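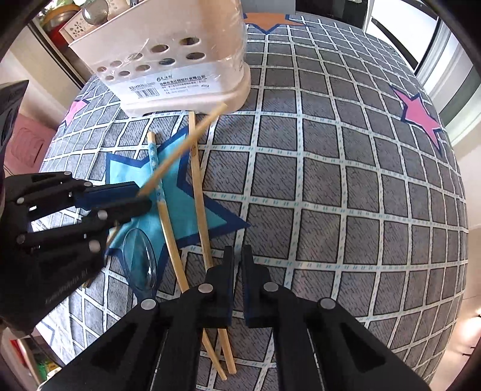 Sep 12, 2018

Bedroom set, two hand-held grippers, stick task. Notes for whoever picks up the next block at Lunuldale.

Task as written on the sheet: pick up the loose sticks from the bed one at a time and put them in the white basket. Left hand may steady, right hand does the placing. The clear lid is a distractor and stays where it is. Sticks get thrown down fresh before every demo so that no two starts match.

Total on the drive after today is 242 demos, of which 129 are good enough to train on without trimming. The rest are a mix. Most of the bad ones are from the first two sessions, when we were still closing the fingers too fast and the stick would roll away from under them. Those can probably be cut down to the second attempt, but I haven't tried it.

Things that changed today:

Slowed the approach. I come down with the fingers open, wait until both tips touch the sheet, then close. It costs a second or so per pick. The mattress gives a bit when you press, which helps, as the tips end up slightly lower than the stick. On the bench at Plernlow this doesn't work at all, and you have to judge the height by eye.

Stopped picking from the middle. A long stick held at its centre swings and knocks the basket rim on the way in. Held about a third of the way along, it tips down by itself and goes in end first. I did all of the afternoon demos this way. Mixed with the morning ones it may confuse the policy, so I've put them in a separate folder and we should train with and without.

Left hand parks at the left side of the bed between picks. Before, I was letting it wander, and in playback it covered the lid and sometimes the stick I was going for. It still covers things when the throw lands a short one over that side. Rethrow if you can't see at least half of it.

Problems:

Crossed sticks. If one lies over another, closing on the top one drags the bottom one along. I've been taking whichever has a clear end first. Please do the same, even when the other looks quicker. The first model we trained in June hesitated over crossings and I think that was our own doing, as we had two people with two different habits in the data.

The gray sheet is good for contrast but the white grid lines are not. Tracking jumped twice, both times when I was low and close with nothing much in view except lines. The stars seem to help. If you keep one of them in view during the close-in part the track holds. I asked whether we could swap to a plain sheet and the answer was no, the point is to have ordinary bedding, fair enough.

Basket slides. It still has its film on and moves if a stick catches the side. I leave it where it ends up and carry on. Don't put it back with your hand mid-demo, that ruins the recording. If it gets too close to the far edge, finish the stick you're on and stop.

Daylight from the window is fine until late afternoon. After that the exposure hunts when you turn toward it. Lamp on all the time, so at least that part stays constant.

Calibration: redid the finger width on both grippers before starting. Right was fine. Left read open by 3 mm when fully closed – wiped the tips, no change, so re-zeroed it. Kramer script runs without complaint now. If it throws the width warning again, don't click through it. Three of the bad demos last week came from exactly that.

Storage: uploads go to the Jikard folder, raw only. The cut versions stay on the local drive until somebody has gone over them. Target for this task is 2,000 and we are a long way off. At today's pace we won't get there on one bed, so I'd like a second set going in the other room, with the same sticks and a different basket.

To do:

Relabel the morning block as centre grasp.
Check the two tracking jumps and see how many frames are lost.
Print the approach rule and tape it up by the door.
Order more finger pads – the left pair is getting shiny.
Ask about wrist supports. An hour with both grippers up is too long, and my last ten demos were visibly worse than the ten before.

Next session starts with the short sticks only, then back to mixed.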